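The toaster oven years

15 Mar 2018

I did not want a toaster oven. I want that on the record, because I've now written three posts in a row mentioning mine and a couple of you have started to suspect I'm being paid by somebody. I'm not! I bought it with my own money after our big oven quit in the middle of a lasagna, and the repair guy from Sundora quoted me $570 for a new control board. Five hundred and seventy dollars, for an oven that came with the house and never once browned anything evenly.

So the big oven became a very large drawer for baking sheets, and a little black toaster oven moved in on the counter by the window. It was supposed to be for a month or so.

The thing I use it for more than anything else is sandwiches. Hot sandwiches, warm sandwiches, sandwiches I made at 7 in the morning and changed my mind about by lunch. I grew up in a house where a sandwich was cold and you ate it cold, so this still feels kind of fancy to me.

My neighbor Shigeru Fujimoto got me started. He ran the lunch counter at Farnard for 15 years before he retired, and he has Opinions (capital O) about bread. According to him the mistake everybody makes is buying the good crusty stuff for a small oven. It goes hard at the corners before the middle has even noticed it's warm. He says get the plain soft white, the kind you'd be embarrassed to serve company, and let the heat do the work. I argued with him over the fence for most of a summer. Then I tried it and had to go over there and tell him, and he was very gracious, and then he told his wife, and then she told everyone at the garden club.

So it's white bread here now. I get mine at Politis when I'm over that way, and whatever's on sale when I'm not.

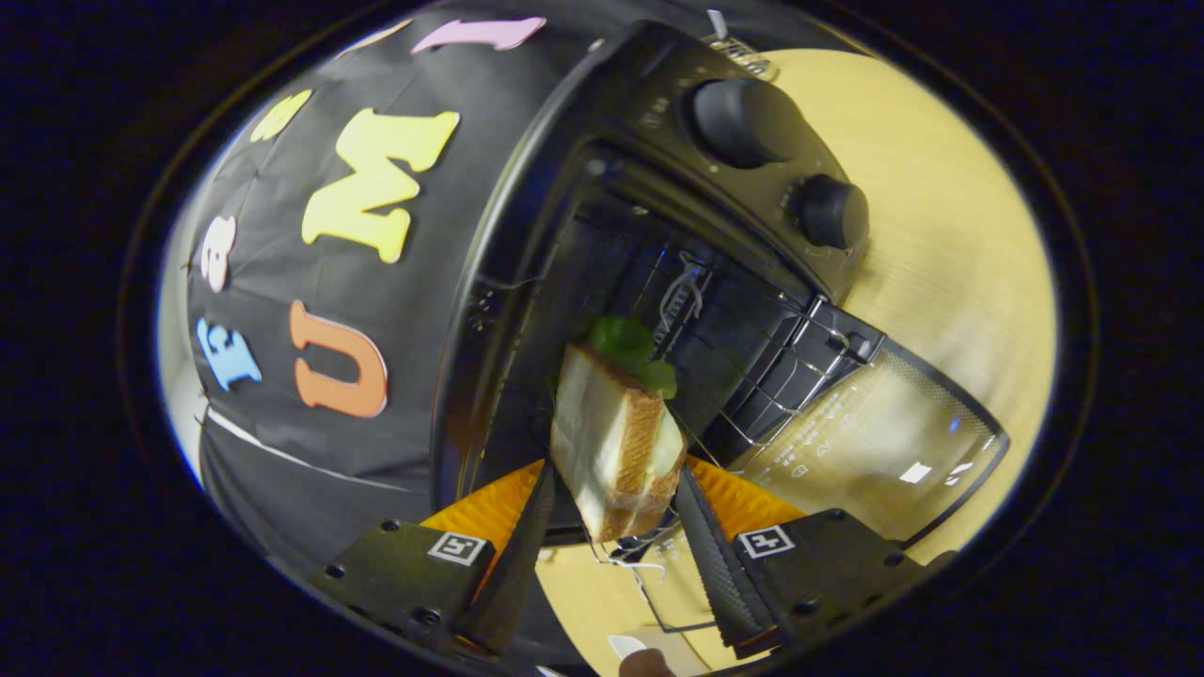
White bread, a bit of lettuce, and the door already open.

OK, the lettuce. I know, I know. My sister has already been after me about it. Hot lettuce is supposed to be a crime, and if you leave it in there for ten minutes then yes, you get a sad brown hankie. But a sandwich that only goes in for a minute or two, just long enough to take the fridge chill off the bread? The lettuce comes through that fine! It goes a little soft where it touches the bread and stays crisp where it pokes out, and I like it both ways. If I'm melting cheese I do the cheese half open-faced first and tuck the lettuce in afterward, like a grown-up.

Other things I've figured out, mostly by ruining lunch:

Let it warm up first. I skipped this for ages. A sandwich that goes into a cold oven sits there drying out the whole time the thing is working itself up.

Put it right on the rack if it's a tidy sandwich. I used to use the little tray every time, and the bottom slice went damp on me. On the bare rack the air gets all the way around. If it's a messy sandwich, use foil, or you'll be scrubbing.

Don't wander off. I went out to get the mail once and got talking, and when I came back I had two roof shingles with ham in them.

About the scrubbing. I wait until it's completely cool, pull the rack, and let it soak in the sink with hot water and a squirt of Clureck while I watch something. The rack comes up shiny with hardly any work. The crumbs are the real problem. They get down in the corners and they toast again every single time you turn it on, and then the kitchen smells like a campfire and you blame the sandwich. I go in with an old pastry brush. It's missing half its bristles and it's perfect for this.

The counter space is what I'd complain about, if I were going to complain. The toaster oven sits where my bread box used to be, so the bread box is on top of the fridge, so I need the step stool to get the bread down to make the sandwich. I've been meaning to rearrange that whole side of the kitchen. Maybe in April, when I can have the back door open and drag things out onto the porch.

Somebody asked in the comments last time whether you can do tuna this way. You can, but drain it really well, and go open-faced, and put a tomato slice on top if you have one. I'd skip the lettuce on that one. I made one for my husband and he ate it standing at the counter, then asked if there was more tuna. There wasn't, so that's on the list for Politis along with more bread.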